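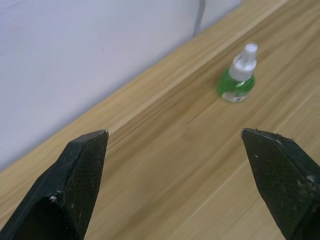 Bench top, February. Grain runs on the diagonal from here.

Back on the tabletop after two weeks of other stuff. Wanted the surface question settled before Aitana starts the packing trials, so today is all wood and wipes. Notes are out of order, sorry, wrote half on the back of the Govdale delivery slip.

Wood: pale honey-beige, long straight grain, darker tan lines with lighter streaks between. Species still unknown. Ezequiel says beech, I say no. Montoya invoice just says "light top, finished" which is no help. Asked them again by email.

Finish first. Old record says hardwax oil, two coats, but there's no product name and whoever wrote it didn't initial. Did the water drop test at the back corner, left it ten minutes, wiped, no ring. Second drop near the front, same time, faint ring, gone by lunch. So front is thinner, or more worn, or both. Makes sense, everyone leans there.

Sanding plan if we go ahead:
120 by hand with the cork block, only where the ring came up
400 after that, light, WITH the grain
600 between coats, barely touching
vacuum, tack cloth, wait, tack cloth again

Did a trial patch on the underside before lunch. 120 took the old finish off faster than I wanted. Color underneath is close enough that a spot repair might not show. Ezequiel thinks it will show from the door when the sun's low. He's probably right, he was right about the shelves.

Oil: one open can of Favimo matte left, skin on top, cut the skin out and strained the rest through a stocking. Smells ok. Put one coat on the trial patch at 1:40, buffed off at 2:00. Looked slightly yellow next to the bare strip. Need to see it tomorow morning in daylight before anybody gets excited.

Wipes – please stop using the blue spray on this top. It leaves a film. Checked with a white cloth and it came away grey and kind of greasy. Damp microfiber, then dry microfiber, that's all it needs. I put the blue stuff under the sink behind the bucket.

Grit is the other thing. White chips keep turning up in here and I'd like to know what they're coming from. Could be filler from the wall job, could be packing foam. Aitana bagged a few, bag is in the top drawer with my initials. If they crush to powder it's filler. If they squash it's foam. Either way brush first, wipe second, dragging filler over oil is how we got the scratches on the Folley table.

Cost check. Montoya quoted 1,113 for a full strip and refinish, pickup included. Seems a lot for one top. Doing it here costs us a can of oil, paper, and a day of nobody using the bench. Aitana would rather lose the day. Me too I think.

To do
– look at patch in daylight, both of us
– order oil, same matte, NOT satin
– 400 paper is nearly out
– felt pads for the tray feet
– chase Montoya re species
– crush test on the chips (Aitana)

If the patch stays yellow we leave the top as it is and just redo the front edge. Left the patch uncovered, the creeper is parked across the gap so no one kicks it. Lights off 5:30.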